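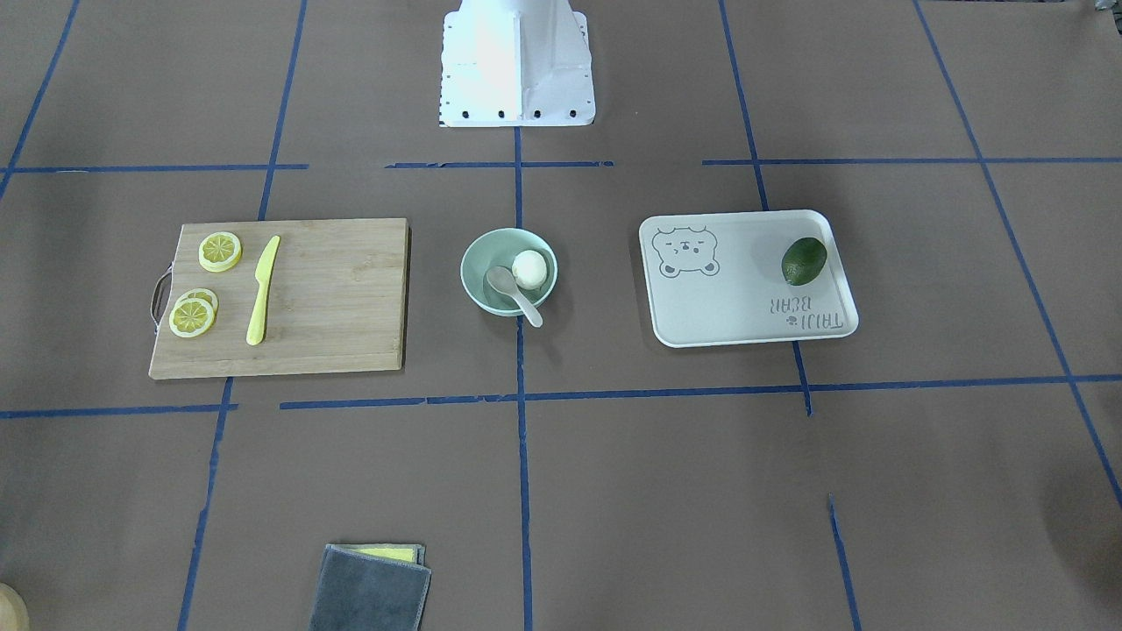
4. Covering and marking out the table

By now you will have unpacked the Gornitano Lemon Kitchen set and washed everything as described in section 3, so this is the point at which it starts to look like something. Give yourself a quiet quarter of an hour before the children arrive, because the paper is much easier to lay when there are no elbows on it.

You will need the roll of brown paper, the blue masking tape, a pair of scissors of your own and a damp cloth.

4.1 Laying the paper

1. Clear the table and wipe it over. Let it dry properly, as tape will not hold on a damp surface and you will only have to do it again.

2. Unroll the paper along the length of the table. The roll is 66 cm wide and will cover a table up to 192 cm long with a single cut. If your table is deeper than the roll is wide, lay a second length beside the first and let the edges overlap by a couple of fingers.

3. Smooth the paper from the middle outwards with the flat of your hand. A few creases do no harm, but do chase out any ridge big enough to make the cutting board rock.

4. Fold the spare paper under the table edge and tape it underneath, where small hands are less likely to find it and start peeling.

Note: Paper that has been stored standing up likes to curl. Roll it the other way for a minute or so and it will usually behave itself.

4.2 Marking the areas with tape

The blue tape divides the table into areas, so that each child knows where to work and where things go back afterwards. It needn't be neat! Tsion Hadgu, who wrote the first version of this guide for the Skokerham playgroups, used to rule hers out with a metre stick, and gave it up after the first term. Strips laid by eye do the job just as well, even if they wander or come out at an angle.

5. Start with one long strip across the width of the table, a little in front of where the board will lie. This is the front line, and everything used for preparing food stays behind it.

6. Run another strip down the middle, from the back of the table to the front. You now have a left side for slicing and a right side for serving.

7. Add shorter strips wherever you want to break up the larger spaces. Two children will be happy with very few. For a bigger group, make a separate place for each child along the front.

8. Press each strip down firmly with your thumb, paying most attention to the ends, which are always the first to lift.

CAUTION: Masking tape can pull the surface from varnished or painted furniture. Keep it on the paper wherever you can, and try a small piece somewhere out of sight before taping anything to the table itself.

4.3 Setting out the board

9. Place the bamboo cutting board on the left side, flat on the paper. We like the loop handle to point towards the left, so that it is out of the way of the slicing and easy to take hold of when the board is carried off to be wiped.

10. Put the lemon slices on the left half of the board. Three is plenty to begin with. They can be scattered or overlapping, just as they come.

11. Lay the yellow knife beside the slices with its handle towards the child and its tip pointing away. Left-handed children may prefer it on the other side of the slices, so do ask.

12. Leave the right half of the board clear for whatever the child is working on.

13. Stand the tray on the right side of the table, ready for serving.

CAUTION: Please don't swap the knife in the set for a kitchen knife, however blunt it seems. An adult should stay at the table for as long as play goes on.

Note: Some groups like to bring real lemons to the table as well, for the smell as much as anything – it's a lovely thing to do on a grey April morning. Cut them beforehand and well away from the children, and check for sore fingers first, as the juice stings. If you go on to make a drink, a 400 ml jug is quite big enough for small wrists to pour.

4.4 Between sessions

The paper can stay down until it tears or becomes sticky. Wipe up spills straight away and go over any loose tape with your thumb. If one strip has had enough, lay a new one directly on top, as pulling up the old one tends to bring the paper with it.

Wipe the board with a well-wrung cloth and dry it on its edge. Bamboo doesn't care for a long soak, and the handle should be dry too before you put the board back in its box.

For spare rolls of paper and tape, see section 7.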